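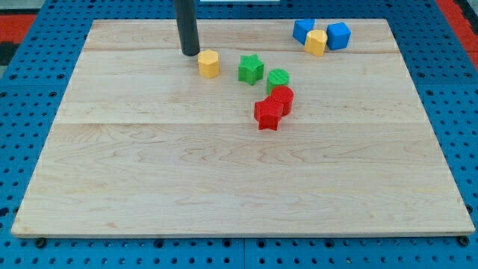
by Svenja Aebischer
Guides > Flellholm > FAQ
Last edited in January

Flellholm Boss FAQ – the Oment fight

Same questions keep landing in my inbox so here they are in one place. Normal and Hard only. Haven't finished Nightmare yet, don't ask.

Where do I find Oment?

Bottom of Flellholm, past the flooded stairs. Take the left fork after the second shrine. The right fork is just a chest and a bunch of eels. Chest is a rusted key, opens the shortcut back to the ferry. Worth grabbing once.

What level should I be?

I did it at 31 on Normal. You can go lower if your frost resist is decent. Under 25 and the opening slam one-shots you, even with a shield up.

How much health does it have?

3,000 on Normal. Phase change comes at half. Hard gives it more but I never got a clean number, the bar doesn't show one there.

How many phases?

Two. Phase one is slow, lots of ground slams and that sweeping tail thing. Phase two it climbs the wall and starts spitting. Most people die in the switch becuase they keep swinging while it roars. Stop swinging. Back off to the pillars.

Whats the hardest hit in the fight?

The dive in phase two. Up to 259 damage on Normal with mid-tier armor. It does a double click sound first, then the shadow shows up under you. Roll when the shadow stops growing. Rolling on the click is too early, you'll get clipped on the landing.

Can you block the dive?

No. Goes straight through. Parry doesn't work either, tried it for an entire evening.

Is it weak to anything?

Fire, a little. Lightning while it's standing in the water – a lot. Poison does nothing, save your vials. Bleed builds up super slow but it does work eventually.

Do I need Lehner for this?

No but he helps. Talk to him at the ferry before you go down, pick "I could use the company." If you already sold him the lantern he won't come and you can't fix that on the same save. He draws the tail sweep in phase one and usually dies early in phase two. He's fine afterwards, shows up back at the ferry with a bandage and a complaint.

What are the small things that crawl out of the walls?

Broodlings. Two per wave. They don't drop anything and they come back, so only kill them if they're between you and a pillar. One exception, if you're running the Thirst ring they're free healing.

The pillars broke, now what?

Keep the water between you and it and wait for the dive. It's stuck for a few seconds after landing, that's your window. Harder but doable. Each pillar takes a couple spits before it goes, so don't camp behind the same one.

What does it drop?

Oment's Jaw every time, first kill only. Chance at the Gemodwood staff. No idea what the rate is. Got mine on the fourth run, a friend is on run twenty-something with nothing.

Is the Gemodwood staff any good?

For lightning builds yes, best thing you can carry until the marsh. The charged cast is slow but it chains. Anyone else, sell it or hang onto it for the carver quest.

Can I refight it?

Yes. Put a Jaw fragment in the bowl at the first shrine, then rest. Fragments come from the big eels. The Jaw itself doesn't work in the bowl and no, don't try to break it down, you just lose it.

My game froze on the roar. Bug?

Yep. Happens if you open the map during the switch. Reload, you're put back at the flooded stairs with your stuff. Still there after the last patch as far as I can tell.

Did they nerf the tail sweep?

Feels slower to me. Not in the patch notes. I'd still jump it instead of rolling – the hitbox drags behind the tip.

Hard mode changes?

Broodlings explode. Dive comes twice in a row. Lehner won't go down with you at all. Everything else on this page still applies, pretty much.

Something wrong or missing? Comments are open, include your difficulty and weapon please or I can't check it.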